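厚みの問題

グラルトネスの冬は、四時にはもう暗い。一月の試験室では暖房が足元にしか効かず、ブランウェン・マシアスは上着を着たまま計測用の椅子に座っていた。

作業台の向こうで、スンウ・ミンが指先部品の箱を開けた。

「ベドーの指です。向こうの言い分だと、薄いものに強いそうです」

「どのくらい薄いもの」

「書いてないです」

ブランウェンは受け取った部品を裏返した。先端が丸く、押すと少し沈んで、離すとゆっくり戻る。今使っているヘルケオの指は平たい爪型で、硬い。箱や缶なら落としたことがない。だが机の上に寝かせたものを拾わせると、爪が台に当たってアームが止まる。先週もそれで二度止まり、二度とも彼女が夜に残って原点を取り直した。

客はスティヴォンブリッジの図書館だった。返却された本を台から拾って棚車に移すだけの仕事で、話を聞いたときは誰もが簡単だと思った。レイモンド・ロスは見積もりをその日のうちに出してしまった。

「比べる条件を決めましょう」とブランウェンは言った。「台の高さは同じ。照明も同じ。速度は下げない」

「コントローラーは」

「古いほうのまま。両方いっぺんに替えたら、何が効いたのかわからなくなる」

スンウは不服そうだったが、六角レンチを取りに行った。新しいコントローラーを入れたがっているのは彼で、箱はもう一か月も棚の下にある。

最初の晩はヘルケオの爪で回した。ハードカバーは問題なく、文庫は半分ほど落ちた。拾えないときの様子はいつも同じで、爪が本の下に入らず、本のほうが逃げる。台の端まで押していって、落ちる手前でソフトが停止をかける。スンウはその都度、本を真ん中へ戻した。

「これ、押さえる壁があればいけますよ」

「図書館の台に壁はない」

「つければいいじゃないですか」

「見積もりに壁が入っていない」

スンウは黙って本を戻した。

翌日、指をベドーに替えた。交換そのものはすぐ済んだが、指の長さが違うので手首カメラの較正をやり直すことになり、昼を過ぎた。セレン・クラドックが事務所からパンを持って上がってきて、画面をのぞき、数字が赤いのは悪いことかと聞いた。

「まだ悪いこと」とブランウェンは答えた。

「いつ黒くなるの」

「三回目で」

五回目で黒くなった。

ベドーの指は遅かった。正確に言えば、指は速いのだが、触れてから力が立ち上がるまでに間がある。柔らかいところがつぶれきるのを待たなければならない。待たずに持ち上げると本がずるりと抜ける。スンウは待ち時間を少しずつ延ばし、ブランウェンは表に成功と失敗を書いた。夕方までに百回やって、文庫の落下は目に見えて減った。ただし時間は延びた。

「どっちを取るかですね」とスンウが言った。

「レイモンドさんに聞けば、両方と言うでしょうね」

レイモンドは実際にそう言った。電話の声が大きく、スンウにも聞こえた。速さは契約書に書いた、落とさないことも書いた、両方書いたのだから両方必要だ。それから、倉庫のトレファーに条件の悪い台を用意してもらえと言って切った。

トレファー・サミュエルは機械に関心のない男で、そのぶん試験の準備には向いていた。エンジニアが並べると、どうしてもアームの取りやすい向きになる。トレファーは手元にあったものを、手元にあった順に置いた。布を敷いたのも彼だった。図書館の台には布がかかっていると聞いてきたらしい。

「皺は伸ばさないんですか」とスンウが聞いた。

「向こうだって伸ばさんだろう」

ブランウェンは布を見て、それから距離の数字を見た。金属の台ならぴたりと止まる値が、布の上では落ち着かない。爪なら布を噛む。丸い指なら滑るかもしれない。滑るほうがまだいい。

「本だけじゃなく、ペンも置くの」

「忘れ物だよ。返却台にはペンがある。うちの娘の学校だってそうだ」

誰も反対しなかった。トレファーは腕を組んで壁際に下がった。

スンウが手首カメラの映像を大きいほうのモニターに出した。目標は自動運転の本だった。表紙に赤い車が走っている。彼が家から持ってきた中国語の本で、赤い帯の文字をブランウェンが指さすと、「最初の自動運転技術の本、みたいな意味です」と言った。

「読んだの」

「途中まで」
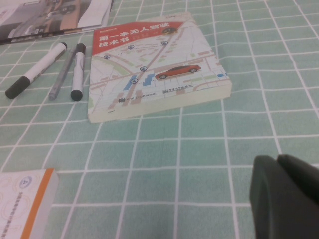

「斜めだけど、どこから入る」とブランウェンは聞いた。

「背のほうからは無理です。ページの側から、角に片方をかけます」

「ペンは」

「左です。避けなくても当たりません。計算上は」

ブランウェンは非常停止のボタンに手を置いた。置いたままにしておくのが決まりで、置かずに済んだ人間が一人いて、その人はもうここにいない。辞めただけだが、トレファーはいつも死んだような言い方をする。

「どうぞ」

アームが下りた。丸い先が布に触れ、布がわずかに寄った。スンウが息を止めたのがわかった。指は閉じ、つぶれ、待った。前の日に決めた待ち時間は長く感じられた。それから本が角のほうから浮き、裏表紙が布を離れた。

「上がった」とトレファーが言った。

「まだ」とブランウェンは言った。

本は棚車の上まで運ばれ、少し傾いたまま置かれた。指が開いた。ブランウェンは表に丸をつけ、秒数を書いた。契約の数字より長かった。

「待ち時間、削れますか」

「布の上では削りたくないです」とスンウは言った。「でも戻りの移動は無駄があります。コントローラーを新しくすれば」

「それは次」

「次って、いつですか」

彼女は表の残りの行を見た。まだかなりあった。白い表紙の本も、ペンも、開いた雑誌もある。雑誌はどちらの指でも駄目だろうと思ったが、口には出さず、行だけ作った。

「この表が埋まったら」

レイモンドが上がってきたのは七時前だった。コートを着て、車の鍵を持っていた。モニターを見ず、まっすぐ表を見た。

「丸が多いな」

「遅いんです」

「どのくらい」

ブランウェンが答えると、レイモンドは鍵を持ったまま少し考えた。

「図書館には私から話す。指の値段は」

「一組で二千六百七十七。送料は別です」とスンウが言った。

レイモンドは何か言いかけ、やめて、階段を下りていった。下で車のドアが閉まる音がした。

「買っていいってことですかね」

「駄目とは言わなかった」

トレファーは時計を見て、次の並べ方を聞いた。ブランウェンは任せると言った。彼は本を一冊取り、しばらく考えてから、雑誌の上に半分重ねて置いた。

「それは意地が悪いですよ」とスンウが言った。

「向こうの子どもらは、もっとひどく置く」

スンウは椅子を引き寄せ、待ち時間の欄に前と同じ数字を打ち込んだ。ブランウェンは新しい行に「重なりあり」と書いて、またボタンに手を置いた。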